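How a Robot Hand Picks Up a Glass
By Davina Cowie, 14 Jan 2020

The Jadeo kit is a robot arm sold by a firm called Ceter. It is made for school clubs and costs 700 pounds. The arm ends in a gripper, a kind of hand with two fingers. A small camera sits behind the gripper, so the robot can see what it is reaching for.

1. Finding the glass

Glass is hard for a robot to see. Light passes through it, and the table shows on the other side. The software looks for the bright ring of the rim.
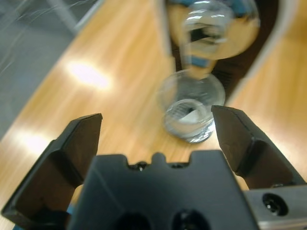
The open gripper and a clear glass on a wooden table.

The fingers must start wide apart. If they are too close together, one of them will knock the glass over.

2. Closing the fingers

A motor in the palm moves both fingers at the same time. The kit lets you set the grip from 0 to 100. The handbook gives 70 for a thick glass. A lower number suits a paper cup, which bends easily.

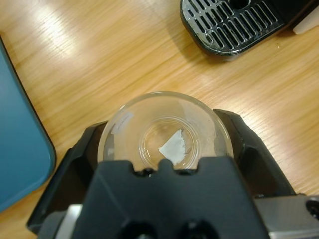

The motor stops when it feels the fingers being pushed back. This push is called resistance. A motor that did not check for resistance would keep squeezing, and the glass could crack.

3. Letting go

To put a glass down, the arm lowers it until the base meets the table. Only then do the fingers open. The arm should move straight back before it turns.

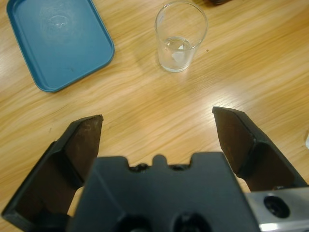 What comes in the box

The arm, the gripper, the camera, one power lead and a handbook of 294 pages. The glass and the tray are not included. An adult should fix the arm to the table before it is switched on.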